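Where Does the Cutlery Go? Loss and Return in a Shared Dorm Kitchen
Final report, Intro to Household Studies
Site: Clanier Hall, ground floor kitchen

Why we picked this

Everybody in Clanier complains about spoons. By midterm you are eating yogurt with a fork. We wanted to know how fast the stuff leaves the kitchen, where it ends up, and if anything simple gets it back. Our first topic was food waste but another group had it already.

Background reading was thin. A few papers on office break rooms, one on hospital cafeterias. Most of them blame people not feeling like they own the things they use. Fair enough. Nobody in a dorm bought the forks.

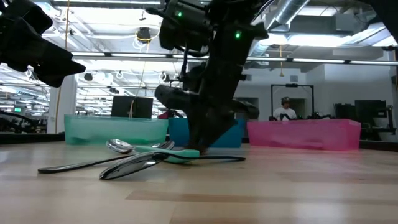
Methods

Started in September with 72 teaspoons from Stumaven, the discount store by the bus station. Cheapest they had. Each one got a dot of nail polish on the back of the handle so we could tell ours from the ones people brought from home. Counted every Tuesday at 9 p.m., after the dinner rush but before the late snackers. Drawers, sink, drying rack, dishwasher, in that order.

We also put up a sign in week five ("Please bring back what you borrow") and a return box by the stairs in week eight. Left both up till the end. Looking back we should of taken the sign down before the box went up, becuase now we can't really seperate the two.

Survey went to the whole building on paper, under doors. Four questions. The question about "how many items are in your room right now" got a lot of blanks.
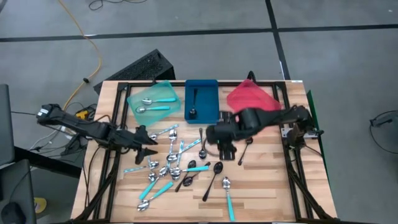
Fig. 2. Teal-handled spoons sorted into a tray.

What we found

Weeks one to four: steady loss, worst right after the long weekend. Seventeen spoons gone by the week four count. Forks went slower, knives hardly at all. Our guess is knives don't go with anything you eat in bed.

The sign did basically nothing. Maybe a small bump the first week, then back to normal. Two people wrote jokes on it.

The box did better. Mostly mugs, which we weren't even tracking, but spoons too. Returns came in clumps, usually Sunday night, when people clean up before the week starts. One week the box had a cheese grater in it. Not counted.

Survey answers on where things go:
- own room, meaning to bring it back
- lunch bag, then campus somewhere
- trash by accident, scraped off with the food
- "no idea"

The trash one surprised us. We had planned on theft or laziness and had no question for plain accidents, so these all came from the comments line at the bottom. If we did it over that would be its own question.

Cost

Hall office says the yearly kitchen budget is 2,000 dollars for everything, sponges and pans included. Replacing teaspoons is a small piece of that. So the money argument is weaker then we thought in the proposal. The annoyance argument still holds. Flosa, the co-op house across the street, gives each resident a marked set at move-in and you wash your own. They told us it works fine except the first month. 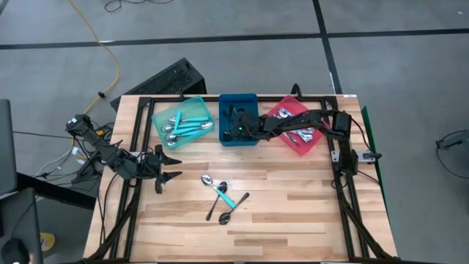
Chauke Hall kitchen reps read our draft and disagreed with the part about signs. They tried one too and say it worked for them, but only when it was on the door at eye level and got changed every couple weeks, since people stop seeing it after that. They also think a box by the stairs is in the wrong spot and should be near the laundry. We didn't test either, so we can't argue.

Limits

One kitchen, one semester. We live there, so people knew we were counting and probably behaved. Week six count was done late, closer to midnight, and is likely low. Nail polish chipped off a few in the dishwasher, so some of "lost" may be ours without a dot.

Next steps

Move the box. Ask about trash directly. Count mugs from day one. The spoons stay in the kitchen, and the count sheets are in the binder on top of the fridge for whoever wants them.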